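March 23, 2019

So I called in to a TV show today. Me! I have never called in to anything in my life, I hang up on the pharmacy when the recording goes on too long.

It was the morning show out of Menen, and they had a gynecologist from the Ververidis clinic on the couch talking about polycystic ovaries. I was folding towels and half listening, and then the host said something like "so it's mostly a weight thing, right?" and I just picked up the phone. I sat on hold for 30 minutes (they play the theme song the whole time, I can still hear it) and then suddenly I was on, and my own voice was coming back at me from the living room a second late.
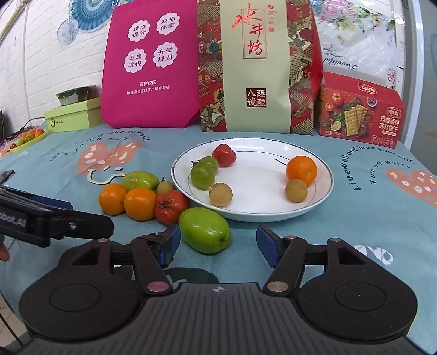 I told them it took me seven years and four doctors to get the word for what I have. The first one said stress. The second one said stress too, and gave me a leaflet. I had hair on my chin at nineteen and periods twice a year, and I thought I was turning into something else and couldn't say so to anyone, not even my mother. I said all that on live television — with my towels on my lap. The doctor was nice about it. She said plenty of thin women have it and that a normal scan doesn't always rule it out, and the host went a bit quiet, which I enjoyed more than I should.

Then they cut me off for an ad for Bilex, the stomach tablets. Oh well.

My phone went crazy afterward. Two cousins, a girl from my old job in Tralteren, and my aunt, who wanted to know if I'd been paid. My mother hasn't called yet. I know she watches it.

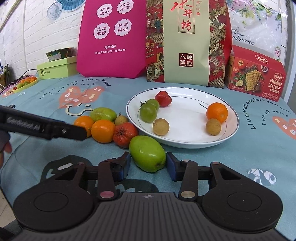

My sister says I should have told the family before I told the whole county, and that Mom will be hurt she had to hear about the chin hair from the television. She's probably right. But I did try, last July, and we ended up talking about the new gutters.

I'll go over tomorrow with a cake and see what happens. And I need to book my blood work, I've been putting that off again.

3549 views | 7 shares | 4 comments

Anonymous
I saw this one! You sounded so calm, I would have cried.

Anonymous
Took me forever too. Ask for the insulin test, mine never got done until I asked.

Anonymous
Is the clip online anywhere?

Anonymous
How did it go with your mom??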